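Keeping a pair of hand-held grippers in order at Ladach
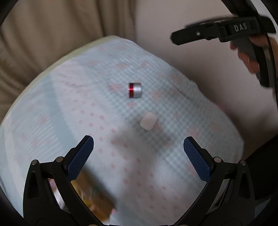

The pivot pins are the first thing the bench technician at Ladach checks each morning. She has looked after the workshop's pair of hand-held grippers for two years, and she does the job with a cloth, a small screwdriver and a notebook. "If a finger has any side play, you find it at the pin," she said. "You hold the pad and rock it. You can feel it before you can see it." The pads come next. They are dark blue, with a fine raised grid, and lint gets into the grid when the tools are used over printed cotton. For checking grip she likes small things on a padded surface, such as a short silver-and-red cylinder or a pale block with softened corners. "The cylinder wants to roll and the block doesn't. I want both pads to meet them square."

She cleans the pads with a dry brush, then a damp cloth, and leaves them open for six minutes. Solvent is not allowed near them. An early set from Brunano went shiny after a week of it and had to be thrown out.

Her log had reached 2,935 closing cycles on the current pads when we spoke, in December. She expected to change them soon. The swap takes her almost 5 minutes a finger, most of it spent lining up the mount. "You nip it up, close the fingers by hand, look at the gap, then tighten," she said. "People tighten first and then wonder why one side touches early."

The cable gives her more trouble than the metal. It used to be tied close to the handle, and it failed where it bent. She now leaves a loose curve beside the grip -- "enough that a wrist can turn" -- and has had no break there this year.

Spare pins are kept in a labelled tin by the Lerkirlow bench. She was down to the last two, with an order placed that morning.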